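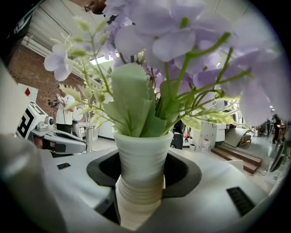 带小朋友走山路，怎么安排一天

我在Osen的步道俱乐部带家庭队已经三年。中文不是我的母语，所以句子写得比较简单，请大家原谅。下面的做法，是我和Shafiq Herath一起慢慢整理的，适合五岁到十岁的孩子。

一、选路线
第一次最好选可以原路返回的路。我们常走Lidik小环线的前半段，从停车场到观景石，上升只有86米，孩子不会太累。到了观景石，如果大家精神还好，再决定要不要继续走。Barua山口我不推荐给新手，最后一段要上229级石阶，下来的时候小孩的膝盖很辛苦。

二、出发前一天
把天气预报看两次，早上一次，晚上一次。如果预报说有雷，就改日子。小雨可以走，但是要多带一双袜子，装在塑料袋里。请孩子自己收拾小背包：水壶、哨子、一件薄外套、一点零食。大人检查一遍就好，不要全部替他做。

三、走路的时候
让走得最慢的孩子走在第二个位置，前面是一个大人。队伍最后也要有一个大人。我们每走二十分钟停一下，喝水，看看鞋带。遇到岔路口，全队必须等齐了再走，这一条没有例外。
孩子说“我走不动了”，先问他是不是饿。很多时候吃半根香蕉就可以再走。如果真的累，就往回走，不要说“马上就到了”。他下次会不相信你。

四、印章本
俱乐部给每个孩子一本印章本，里面有14个格子。走完一条路线，在Skokus小屋的窗口盖章。窗口十月以后关门比较早，请先打电话问。走到一半回来的孩子也可以盖，我们用另外一种颜色。

五、回到停车场
先点人数，再换鞋。湿衣服不要穿着坐车，车上准备一条毛巾。到家以后检查一下腿上和脖子后面有没有蜱虫，特别是走过高草的地方。

路线图放在小屋门口的架子上，编号471的那一张就是小环线，可以免费拿。

2024年3月修改：第三部分增加了岔路口的规定。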